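Working Next to a Picking Arm: Shop Tips

These come from the packing room at Butham, where the sorting of small mixed goods went over to arms in January. Most of us used to sort by hand. Now we set up bins, clear jams and check what comes out.

1. Clamp the bin. A bin that creeps across the table throws off every pick after it. A spring clamp on one corner is enough for light goods.

2. Tie the cables back along the arm and leave slack at the wrist. Check the clips at the start of each shift.

3. Don't overfill. We get fewer misses with a handful of odd shapes spread over the floor of the bin than with a heap. Cups and sunglasses need space on all sides.

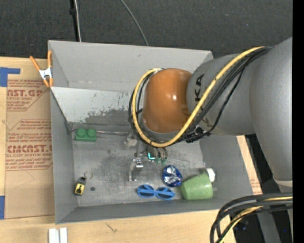
4. Stop the arm before you reach in. Every time, even for a key ring. Use the stop button - not the pause on the screen.

5. Wipe the bin floor at the end of the shift. Scuffs don't come out and they do no harm, but grit scratches foil.

6. Write down the misses. The Dromar sheet by the door has room for 78 lines. Put the item first, then what went wrong.

7. Swap jobs every 3 hours. Watching is more tiring than sorting was, and people start to drift. Whoever comes off the arm goes to the packing bench, and the bench person reads the sheet before taking over.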